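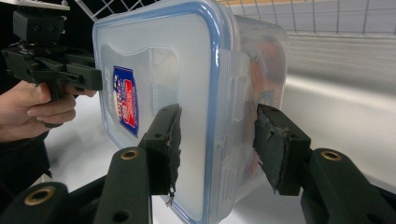
Simthorpe Pantry Set

README, last edited Saturday, July 6, 2024

What this is

A set of short recordings of food storage containers being picked up, turned, set down, and put back on pantry shelves. The set was put together at the Simthorpe kitchen, a galley room in a house built in 1972. The shelves are original and a little shallow, so the larger boxes have to go in short side first.

Contents

1724 clips, sorted into 25 folders, one folder per container. Each folder has a plain text note giving the container's size, the type of lid, and what was in it.

Containers

Most are clear plastic boxes with separate lids. The clear plastic box with the frosted lid, light blue seal, and locking flap is in folder 19. It has a small sticker on the lid, left on as bought. Stickers on the other boxes were also left alone -- if one came off during recording, the folder note says so.

Fillings are dry goods only: pasta, lentils, rice, crackers, cereal. No liquids and nothing from the fridge. Fillings were not changed within a folder.

Labels

Every clip has one label from this list:

pick up
turn
set down
shelve
open lid
close lid

"Turn" covers any change in which side faces front, including a box tipped so its lid faces forward. "Close lid" is used only when all the flaps on the lid end up latched. A lid laid on top and left unlatched is marked "set down" -- this was argued over, and the first version of the labels did it differently. Use the labels file in the Edov folder, not the older one in Manole.

Known problems

Frosted lids and clear walls are hard to tell apart in dim clips. Contents seen through the side are often blurred, so go by the folder note for the filling.

Small print on stickers is often unreadable. We did not transcribe any of it.

Two boxes of the same make have lids that swap. Their folders may be mixed up in a few places.

Terms

Free for research and teaching. Please credit the Wosik Household Storage Project. Corrections to labels are welcome; include the folder number and clip name.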